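Electric steamer pot

An electric steamer pot is a small countertop cooker that heats its own water and holds a steamer insert over it. The base is a pot with a heating element built in, and the insert is a second, shallower vessel with holes in the floor that sits in or on the rim. Take the insert away and the same base boils noodles, simmers soup or keeps a hot pot going at the table, so one plug does the work of several pans!

History

Steaming over a pot is a very old way to cook, and the electric version simply moves it off the stove. Among collectors of kitchenware, the Stesico pot designed by Rupert Kuster is a favorite (and deservedly so). It had a light-colored body, a metal insert and a dial with 9 settings. The later Flestell model came in two sizes, with inserts 19 and 21 centimeters across, and the larger one would take a whole small fish if you curled the tail.

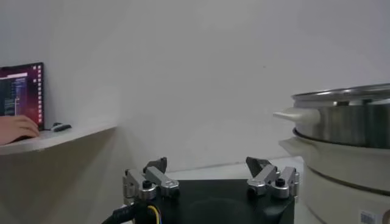 Inserts

Stainless steel is a wonderful material for the job. It doesn't hold the smell of last night's cabbage, it can go straight from the steam to the sink, and a rolled rim keeps the edge smooth and stiff. Plastic and bamboo inserts are lighter, though bamboo needs a good airing between uses. Side handles on the insert are usually covered in plastic, but steam rises right past them and a dry cloth is still a good idea.

Use

Two or three cups of water are enough for most vegetables. Dumplings do best on a cabbage leaf or a round of parchment, with a little room left between them for swelling. Liviu Chiriac's handbook "Steam at the Table" gives times for over 763 dishes, including a lovely chapter on custards and sponge puddings. Hard water leaves a chalky ring inside the base, which comes off with diluted white vinegar.

See also

Bamboo steamer
Hot pot
Rice cooker

Last edited August 9, 2020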